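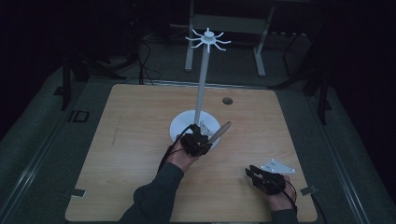 The robotics club at Pitley High won a county grant in February, and the district newsletter ran the story under the word "transformative." I have a kid in the club and I pay taxes in the district, so I went to the open evening to see what was being transformed.

The students no longer build robots, at least this year. They strap grippers on their hands and do small jobs at a table, over and over, and the recordings go to train a model that may someday run an arm. One of the jobs is a wooden dowel and a white stand with spokes at the top. The club's goal for the semester is 2,000 recordings. By the night I visited they had 300, of which 92 had been thrown out as bad takes.

I asked a junior what she had learned. She said patience. I asked what the model did with her recordings and she said the mentors handled that part.

I don't doubt that this is how a lot of real work in the field gets done. Picking beans is how a lot of real farming gets done, too, and we don't give science credit for it. A student who wires a motor backward and has to find out why has learned something about motors. A student on her fiftieth dowel has learned about dowels.

The club's defenders say the old way was worse. They point to the Garico Cup, where our team spent more than 113 hours on a machine that drove into a wall. I was there. Those kids argued about that wall the whole ride home, and two of them rebuilt the steering over the summer without being asked.

If the school wants to keep the grippers, fine. Then let the students train the model themselves, even a small one, and watch it fail. Let them decide which takes are bad and defend the choice. The Lysenko Fund, which wrote the check, says its aim is "hands-on learning." I'd like the board to ask, before it votes on a second year, what the hands are supposed to be learning.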